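Updated in January. This page answers the questions most often put to the Girnilwood Play Library by member families, nurseries and schools about the play food and tableware collection. Questions about ride-on toys, puzzles and dressing-up clothes are answered on separate pages.

## Membership and borrowing

**Who may borrow from the play food collection?**

Any household or registered childcare setting with a current Girnilwood membership. Household members may borrow one play food set at a time. Childcare settings may borrow two, provided that both are returned on the same day.

**How large is the collection?**

The library holds 3,000 catalogued items in all, of which 138 belong to play food and tableware. The catalog is kept at the front desk and may be consulted at any time during opening hours. Individual pieces are not lent on their own, with the exception of large plates and baskets.

**How long is the loan period?**

Loans run for four weeks and may be renewed once, in person or by telephone. A set that another member has reserved cannot be renewed.

**Can a set be reserved in advance?**

Reservations are accepted up to 90 days ahead. Settings planning a themed term are advised to reserve early, particularly for the Picnic Set and the Market Stall Set. Reserved items are held at the desk until closing time on the collection day and then returned to general lending.

## The sets

**What is the difference between the Rudd sets and the Fukden sets?**

The names refer to the two storage rooms and have no bearing on quality. Sets kept in the Rudd Room are suitable for supervised play from 18 months. Sets kept in the Fukden Room contain smaller pieces and are lent for children aged three and over. The room name is printed on the tag attached to each bag.

**Are the pieces all made of the same material?**

The collection is mixed. It includes fabric and plush pieces as well as harder items such as bowls, cups and plates. Members who require a fabric-only selection should say so when reserving, and staff will make up a bag accordingly.

**Does the library lend play food that carries real brand names?**

Some pieces do carry them. The plush ketchup bottle, for instance, has a Heinz label. Pieces of this kind are chosen because children recognize them from the table at home. The library receives no payment from any manufacturer, and settings with a policy against branded toys may ask for such pieces to be left out.

**What might a play table include?**

A single large plate, a few bowls and a small number of food items are enough for most groups. Children tend to play longer when there is room on the table to move things from one place to another.

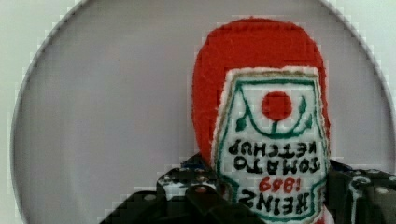
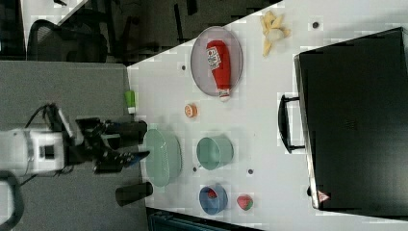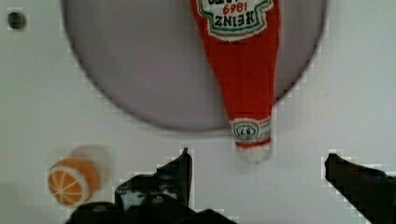
**How should fabric play food be cleaned before it is returned?**

Wipe the surface with a cloth wrung out in warm water and a little mild soap, then leave the piece to air-dry fully before it goes back in the bag. Fabric pieces should not be put in a tumble dryer or placed on a radiator. If a piece has been chewed or heavily soiled, please place it in a separate bag and tell the desk - it will be cleaned by staff at no charge.

**How should bowls, cups and plates be cleaned?**

Wash them by hand in warm, soapy water and dry them with a clean towel. The dishwasher should not be used, even for pieces that seem sturdy enough.

## Using the sets in a group

**How many children can share one set?**

The library recommends no more than six at a table. Larger groups may be divided between two tables, with the food at one and the tableware at the other, so that children have a reason to visit and trade.

**May play food be used together with real food?**

The library asks that the two be kept apart. Play bowls and plates are not approved for serving, and fabric pieces stain easily. Water play is permitted with bowls and cups only.

**Is there guidance for practitioners?**

A printed activity booklet, *Laying the Table*, is available at the desk. It was prepared by Darcy McIntyre, Early Years Adviser to the library, and contains sorting games, a pretend café and several songs. Pages may be photocopied for use within the borrowing setting.

**Can sets be delivered to a school or nursery?**

Delivery is offered on Tuesday mornings to settings within the Girnilwood district. The van does not call at private homes. Bags must be signed for by a member of staff, and the contents should be checked against the tag before the driver leaves.

## Loss, damage and donations

**What happens if a piece is lost?**

Please report it when the set is returned. There is no charge for the first missing piece in any membership year. After that, the replacement cost shown in the catalog applies. Pieces found later may be handed in at any time and the charge will be refunded.

**Should members repair damaged items themselves?**

Repairs must be left to the library. Loose stitching, split seams and cracked edges should be reported at the desk, and the piece should be withdrawn from play at once. Glue should not be used under any circumstances.

**Does the library accept donated play food?**

Donations in clean condition are welcome on any open day. Homemade items, including knitted and sewn food, can be accepted only after a safety check. Incomplete sets are also useful, as single pieces can often fill gaps in the collection. The Drasimer Fund met the cost of 58 replacement pieces last year, and requests for further support are made each spring.

**Whom should I contact with a question that is not answered on this page?**

Inquiries about play food and tableware should be addressed to Kirsty Bainbridge, Collections Manager, at the front desk. Written inquiries normally receive a reply within five working days. Please quote the set name and the room name from the tag.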